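The Gronow 36 Candy Thermometer, After a Winter of Sugar Work

Category: Kitchen Tools > Confectionery
7 min read

I make caramels, fondant, marshmallow and a fair amount of candied fruit, mostly between October and Easter. For years I used a glass tube thermometer and a bowl of cold water as backup. The Gronow 36 is a digital probe thermometer with a clip, sold mainly for candy and deep frying, and I have used it for one full season now.

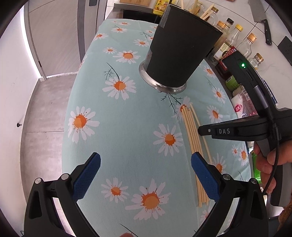

The model I have is the second version. The first had a fixed probe and a short body that sat right over the steam, and people complained about the screen fogging from the inside. On this one the display is on a separate unit with a magnet on the back, joined to the probe by a cable 36 inches long. Gronow took the name from the cable, I assume. It reaches from my back burner to the hood with slack left over.

What it does

You set a target temperature with two buttons and a dial. The unit beeps once when the syrup is 10 degrees short and continuously when it gets there. There are presets for thread, soft ball, firm ball, hard ball, soft crack, hard crack and caramel. You can overwrite any of them and it will remember the new number after the battery is changed, which my old Kavero did not do.

The presets are sensible but a bit high for my taste. Soft ball comes set to 240°F. For soft caramels that I want to wrap and eat the same week, I take them to 245, and for fondant I stop at 238. The firm ball preset is 248, and that turned out to be right for the chewy caramels I give away in December. I left it alone.

Accuracy

I tested it the ordinary way, in boiling water, before the first batch and again in March. Both times it read 212, and I live close to sea level, so that is correct. If you live higher up, there is an offset setting in the menu. Hold both buttons until the screen shows OF, then turn the dial. The manual hides this on the back page under "Other."

Boiling water only tells you about one point. For the upper range I compared it with a friend's lab thermometer while we made a pan of hard crack lemon drops. Rūta Rimkutė has the lab thermometer and far more patience than I do. The two stayed within a degree of each other from 230 up to 300. Above that the Gronow started to lag, and at 320 it was showing 317. That matters if you make a dark caramel, where a few degrees is the difference between deep amber and bitter. I go by color at that stage anyway.

It takes 2 seconds to settle when moved from cold to hot, according to the box. Mine takes longer than that in thick syrup, closer to five. In thin syrup the box is about right.

The clip

The clip is the weak part. It is a bent strip of stainless steel that grips the rim of the pan and holds the probe through a sleeve. On my thin-walled saucepan it holds well. On my heavy copper pan with the rolled lip it slides sideways every time I stir, and once the probe tip went down and touched the bottom. The reading jumped, the alarm went off early, and I pulled a batch of nougat that had no business being pulled. It never set. We ate it with spoons.

I have since bought the wider clip that Harko sells for their own probes. It fits the Gronow sleeve with a little persuasion and solves the problem. You should not have to buy a second clip for a new thermometer, though.

The tip needs at least an inch of syrup to read properly. For small batches, say one cup of sugar, you have to tilt the pan or use a narrower one. I keep a small milk pan for this.

Cleaning

The probe can go in water up to the cable joint. The display can't. Sugar dissolves, so the probe mostly cleans itself if you stand it in a mug of hot water while you deal with the rest of the mess. The joint collects a ring of hardened syrup that needs an old toothbrush. Do not scrape it with a knife – I nicked the sleeve that way in the first month.

The dial gets sticky. You will be touching it with sugary fingers, and the gap between the dial and the body is just wide enough to let syrup in. A damp cloth around the edge after each session keeps it turning. I skipped this for a few weeks in January and it began to click over two degrees at a time.

Using it for candied peel

Peel is slow, and this is where I found the alarm most useful. I simmer orange peel in syrup over low heat until it reaches 230, and on my stove that can take most of an afternoon. With the old glass tube I went back to check every few minutes. Now I set 230 and do something else in the next room. The alarm is loud enough to hear through a closed door. It can't be turned down, only off, so late-night candy makers with sleeping families may not love it.

For fruit that soaks over several days, with the syrup made a little stronger each day, a thermometer helps less. You want a refractometer for that, and this doesn't pretend to be one.

Battery and build

It takes one AAA battery. I changed it once, in February. There is an auto shutoff after an hour with no button presses, and it will shut off in the middle of a long simmer unless you have set a target. With a target set, it stays on. I learned this with quince paste.

The magnet is strong. The plastic stand that folds out of the back is not, and mine has already gone white at the hinge.

Price and alternatives

I paid $51 from Enulport, with shipping included. The older Kavero probe is cheaper and nearly as accurate, but the cable is short and you lose your settings when the battery dies. The Harko is better made in every way, has the good clip, and costs almost twice as much. If you make candy once a year for the holidays, a glass thermometer is still fine. Check it in boiling water first, and don't put it in cold water straight from the pan.

Pros: readable display, long cable, presets you can change, accurate up to 300°F
Cons: poor clip on thick pans, sticky dial, reads low in the dark caramel range, flimsy stand

I would buy it again at this price. I would order the Harko clip at the same time.

One note for anyone looking at the listing: the gray version and the white version are the same thermometer. The white one shows caramel stains.

Filed under: Tools, Sugar Work, Thermometers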